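Linen closet day, Thu 16 July

I finally pulled everything out of the upstairs linen closet (all of it!) and I'm sharing the refolding here for Gunvor, who keeps asking how I get the bath towels onto that narrow middle shelf. 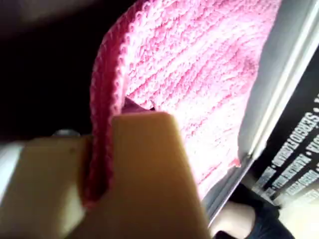

My trick is thirds the long way, then in half, then in half once more, with the hems tucked to the inside so only the soft folded edge faces out. I used to roll them, but the rolls kept tumbling down on my head every time I reached for a pillowcase.

The pink ones go on the left, guest towels on the right, and the 2 old beach towels have moved to the car. Next up is the sheets – wish me luck with the fitted ones!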